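Experiential & Street Marketing › Show your work

Thread: Grocery pop-up inside a tram stop – what worked, what I'd change

budwood_fan
Posted in November, 9:12 am

OK, I have been dying to post this one. We're a four-person shop and we just wrapped a stunt for Rileo, a small juice and snack brand, at the Broltov tram stop. The idea was that you walk up to the stop on a gray morning and the whole shelter has become a tiny corner store from another era, with a striped awning, a bell on a string, a shopkeeper in an apron and a radio playing old jingles. You pick one thing off the counter, the shopkeeper wraps it in paper, you get on your tram. No sign-up, no QR code on the counter, no hashtag on the wrapping.

We gave out 1,397 wrapped items over the run. The best single hour was 8 to 9 am on the second morning, when we handed over 307. People were missing trams on purpose!! One lady rode back two stops to bring her sister.

A few of you asked in the other thread how we chose what went on the counter. Basically we looked at which ones you could read from across the tracks.

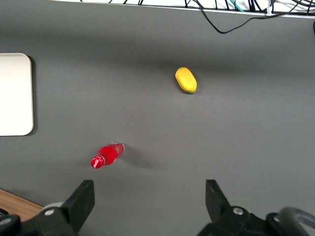
Yellow and red on gray. Both still pop at a distance.

Bright and simple wins every time. Anything with a busy label turned to mush past ten feet, and I was sad about that, as some of the busy ones were gorgeous up close.

Happy to answer anything. I could talk about awning brackets for a week.

kerbside_kate
9:40 am

LOVE this. The bell on a string is such a good touch. Did the transit people give you trouble about the awning? We tried something similar with a bench two years ago and they made us take off anything that stuck out past the roof line.

budwood_fan
9:58 am

They did! First drawing had it sticking out 44 inches and they laughed at us (nicely). We ended up pitching it steeper and keeping it inside the roof line, and I think it looks better, more like a toy shop. Budwood Display built it and they turned the new version around in two days.

plainpaper
10:31 am

Congratulations, it sounds charming, but I'm going to be the grump. 1,397 items and no way to tell if a single person bought anything afterward. If I took that to my client I'd be out the door. What did Rileo get for the money? "People smiled" is hard to put in a report.

budwood_fan
10:50 am

Totally fair question. We had two people with clipboards on the tram itself, asking riders a couple of stops down the line if they remembered who the shop was for. 133 people answered and most of them got the name right without help. The client also had three stores within walking distance and they're comparing sales with the month before. I don't have those numbers yet and I won't pretend I do.

plainpaper
11:04 am

Asking people ten minutes after you hand them a free snack isn't recall, that's politeness. Ask them in three weeks.

tinroof
11:19 am

I'm with plainpaper on the measuring and with budwood_fan on everything else. We did a street job for Fawzy last spring and put a code on every single giveaway. Hardly anyone scanned it, and the code made the thing look like a flyer. I'd skip it next time and ask for the store numbers up front, in the contract, before you buy one yard of fabric.

budwood_fan
11:32 am

"In the contract" is going on a sticky note on my monitor. Thank you!

Something I left out of the first post is the wrapping, and it was the part I worried over most. The shopkeeper had to wrap things fast with a line out to the curb, and round stuff is a nightmare in paper. Bottles are okay once you get the twist down.

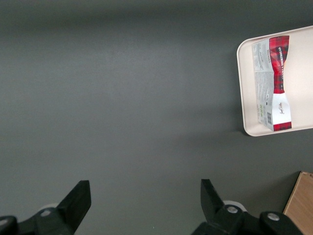
Boxes are a dream, fold, fold, string, done, and our actor could do one while holding a conversation and giving directions to the hospital. By the last morning we'd moved all the round things to the back shelf and let people ask for them. They asked for them more! There's something in that, I want to try it again.

kerbside_kate
11:47 am

The back shelf thing is real. We had a drawer once, just a plain drawer with a knob, and people lined up to see what was in it.

What did you do about litter? All that paper and string.

budwood_fan
12:15 pm

Not enough, is the true answer. We had one bin at the shelter and it was full by 8:30 both mornings. The stop at the other end got the worst of it – I went down with a bag after we packed up and it took me most of an hour. Next time I'd put a bin and a person at each of the first three stops and budget for it.

plainpaper
12:26 pm

OK, that I respect. Most people in this section would have left that part out.

Still want to see the store numbers.

budwood_fan
12:29 pm

You'll get them, good or bad! The client says end of the month.

tinroof
1:03 pm

Can we go back to the awning brackets? Did you clamp to the frame or hang it off the roof? Mine slid every time the wind got up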